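Category: Robotics > Open Access > Full Text

We use cookies to remember your reading settings. Accept all | Manage choices

4.3 The slipping clamp

We had rather hoped that this section would be a short one. The picking trials at our Ustden laboratory had gone along nicely for most of the first batch, and we were already looking forward to comparing them with the Flolden results, when the success rate began to sink in a way that none of our changes to the grasp planner could explain. Of 300 planned picks, 25 ended with the fingers closing beside the block, and a further eight ended in a protective stop when the tool pressed against the wall of the bin.

Our first suspicion, which cost us the better part of a week, fell on the camera calibration. We repeated it with great care and found nothing amiss. The real cause was a good deal humbler. The metal bin was held to the table by a bar clamp at its rim, and each light knock from the tool let the bin creep a little further from the position stored in the Brideo planning software. By the end of a long run the wall stood 2 cm from where the robot believed it to be — quite enough to spoil a grasp close to the side.

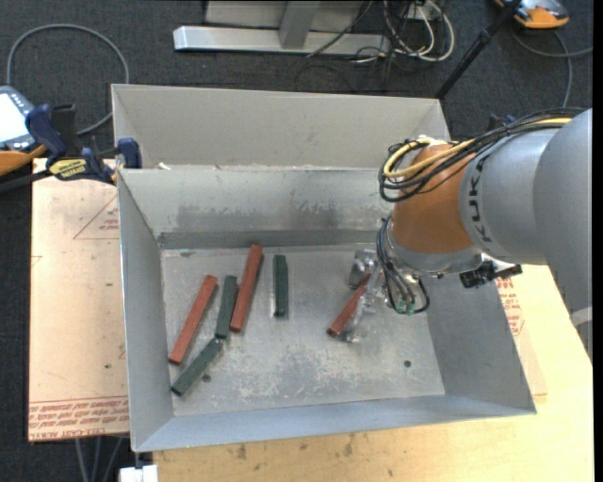
Figure 8. The KUKA arm with its gripper at a red block in the bin. The bar clamp is on the rim at the left.

Blocks lying well out on the floor of the bin were hardly affected, and this is why the fault stayed hidden for so long. The trouble gathered near the walls, where the planner had very little room to spare and where, we must admit, we had set the force limit rather too generously in the Charbonneau controller.

We have since lowered that limit, and the position of the bin is now checked before every run. The affected trials were left out of the averages in Section 5, but we have kept them in the shared data, as other groups may well find them useful.

Back to top | Contact the editorial office | Copyright the authors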